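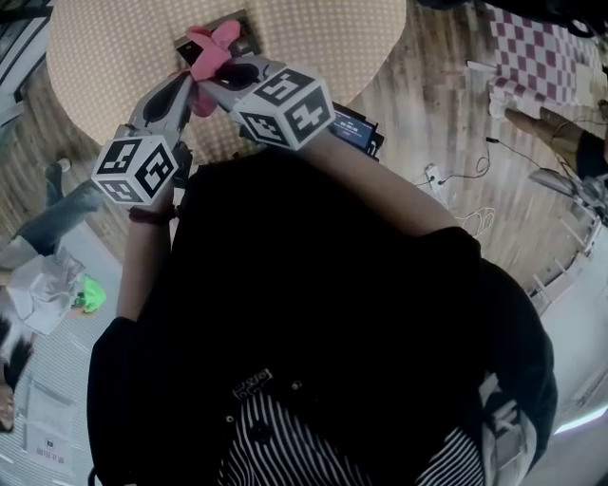

Round side table

A round side table is a small table with a circular top, kept beside a seat, a bed or a wall and used for items that need to be within reach. The type is generally lower and lighter than a dining table and is intended to be moved by one person. In household inventories it is also listed as an occasional table, lamp table or end table, although the last of these names is used for square and rectangular tops as well.

Form

The circular top has no corners, and for this reason the type is often placed in narrow passages and in rooms used by children. Tops are made of solid wood, veneered board, metal, stone, glass or molded plastic. Supports fall into two main groups: a single central column ending in a foot or base plate, and three or four separate legs. Column tables leave more room for the feet of a seated person but tip more easily when weight is placed near the rim. Three-legged tables stand firmly on uneven floors, while four-legged tables resist tipping better on level ones.

Surface patterns

Plain tops show dust, crumbs and fine scratches readily. Patterned tops became common as a means of hiding such marks, and small repeated motifs are the usual choice. A tan or beige ground with fine light dots is one such finish. The pattern has no direction, so the table looks the same from every seat and need not be turned to match other furniture. Dotted finishes may be printed on paper beneath a clear coat, pressed into a plastic sheet, or supplied as a separate round cover.

The furniture maker Clikex, based in Wustville, offered a dotted top in its Grajales series. The series was sold in beige, gray and dark green, and the catalog for its final year listed 2894 tables delivered. Replacement tops continued to be available after the series ended – the beige version for the longest time.

Use

The round side table has few fixed functions. It may hold a lamp, a cup, reading matter, a small electronic display, or handwork in progress. Light craft work in soft materials, such as fabric flowers and small toys, is well suited to it, as the pieces weigh little and can be turned in the hand above the surface. A shallow square tray is frequently set on the top to keep small parts together. A square tray on a round top leaves four curved margins, and articles placed in these margins lie close to the edge and are easily knocked off.

Where a table carries electrical devices, the power supply is usually at floor level. A power strip placed on the floor beside the table keeps the top clear, but the cables then cross the area in which people walk or move chairs. Household guidance recommends that cables be gathered along a wall or led down one leg of the table. Loose loops should not be left across the boards.

Placement on hard floors

On light wood laminate and similar floors, small tables slide more readily than on carpet. Felt pads reduce scratching but increase sliding, while rubber pads have the opposite effect and may leave marks on some finishes. Planks laid diagonally to the walls do not affect the stability of a table, though a round top is often preferred in such rooms, having no straight edge to compare with the lines of the floor.

Care

Patterned tops are cleaned with a soft damp cloth and dried at once. Abrasive powders wear through printed patterns, beginning at the rim, where the coating is thinnest. Soft materials such as felt and dyed fabric should not be left on a damp top, as color may transfer to light areas. Trays should be lifted when moved and not pushed across the surface.

Collections

The Stokimance household museum holds 88 small tables, of which 20 are round. Its study collection includes a set of sample disks showing dot spacings for printed tops. The round tables are shown in the lower gallery from May, together with trays and lamps of the same period.

See also: End table; Pedestal table; Tray table; Nesting tables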